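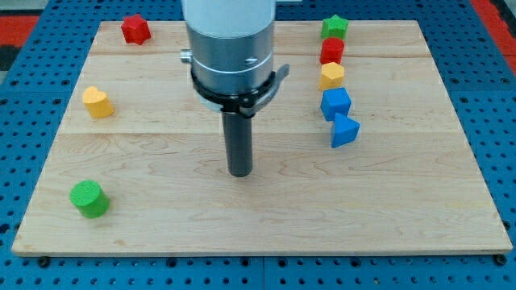 Flestby Bench Wax for Maple Boards and Tops

Flestby Bench Wax is a soft paste for maple worktops, cutting boards and shelves. It is made by Wirkex in our small workshop in Livcombe, from beeswax and mineral oil, and we put nothing else inside. The wax gives a low shine and does not make the pale wood yellow, which many customers asked us about with their older oils.

How to use

Clean the board and let it dry overnight. Take a little wax on a cotton cloth and rub it along the grain. At the seams between planks, press the wax in with your finger and wipe away what stays on top. Wait 18 minutes, then polish with a dry cloth. A new board needs two coats. After this, one coat each season is usually enough — a board that is washed every day will want it more often.

Please do not use the wax on lacquered wood. It cannot go in, and the surface will stay sticky.

Sizes

Small tin, 159 g
Workshop tub, 2 kg

The small tin covers roughly 18 boards of kitchen size with one coat. The tub is packed to order, so allow some more days for delivery.

Storage

Keep the lid closed and the tin away from the stove. In a warm room the paste becomes softer, and in a cold one it is hard to take out. You can put the closed tin in warm water for a short time.

Used cloths should be dried flat outside before you throw them away.

Questions about old boards or other woods go to Ilham Khoo at the Livcombe shop. For larger orders, write to Yolotzin Zepeda. The new tin with the wider lid has been in stock since March, and the old lids do not fit it.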